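Gestión del tiempo de espera quirúrgica en el área de Wastatville
Informe final de proyecto, asignatura de Organización Sanitaria
Grupo de trabajo Lisumer

1. Introducción

El presente informe analiza la gestión de las listas de espera para cirugía programada en el Hospital Oddsson, centro de referencia del área de Wastatville. El estudio se limita a los procesos administrativos comprendidos entre la indicación médica y la fecha de ingreso.

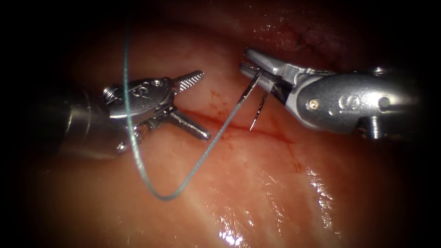
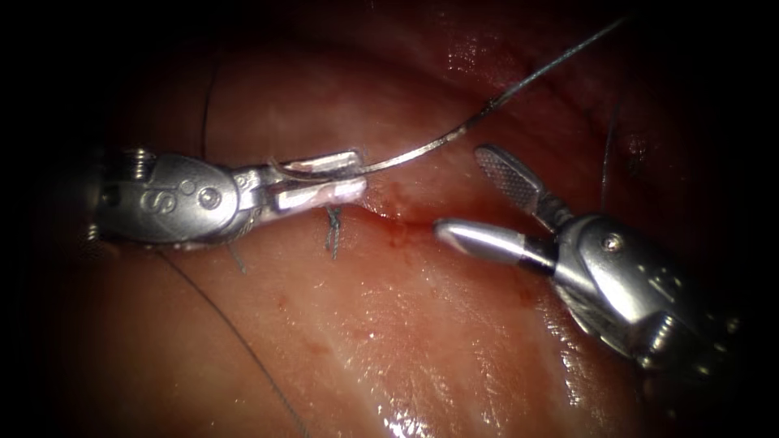
Instrumental quirúrgico articulado sobre tejido.

2. Metodología

Se examinaron 2,972 solicitudes registradas en la aplicación Olura. Tras excluir las duplicadas y las anuladas por el propio paciente, se seleccionó una muestra de 497 expedientes. Asimismo, se distribuyó un cuestionario entre el personal de admisión y se obtuvieron alrededor de 200 respuestas válidas.

3. Resultados

La demora más frecuente se produce antes de la consulta de anestesia. En numerosos expedientes, la solicitud permaneció sin asignar por falta de un dato de contacto actualizado o de una prueba preoperatoria vigente. El personal encuestado señala además que los dos formularios de admisión recogen información coincidente y que su revisión se realiza por separado.

4. Propuestas

Se recomienda unificar ambos formularios y verificar el teléfono del paciente en el momento de la indicación. Se propone igualmente que Olura emita un aviso cuando una prueba esté próxima a caducar. La implantación podría iniciarse en noviembre, en el servicio de cirugía general, con una revisión de los indicadores al término del semestre.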